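Opinion > Local > Columns

Free Parking Was Never Free

By Maritza Carhuamaca

The town of Rotbridge wants to put meters on Gamell Street, and the merchants are circulating a petition with 274 names on it. I read the petition twice. It says shoppers will leave. It doesn't say where they'll go, given that the nearest other hardware store is 18 miles off in Geslow.

I'm not sold on the town's case either. The consultant's report promises that 80 percent of spaces will be full at any hour, as if drivers had signed something. Reports like that always land on a round number. 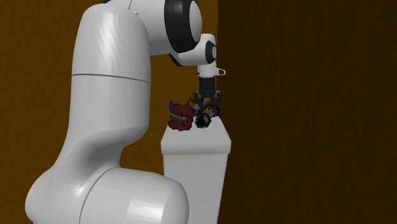

Still, somebody pays for those 54 spaces now. The street gets plowed and patched out of the general fund, and people who walk or take the bus chip in the same as everyone else. Consuelo Ospina, who signed the petition, told me her own employees park out front all day. I'd start there.

Try the meters until April of next year, publish the receipts every month, and let us see them before anyone claims a win.

Contact the Opinion desk | © Quartey Papers | Back to top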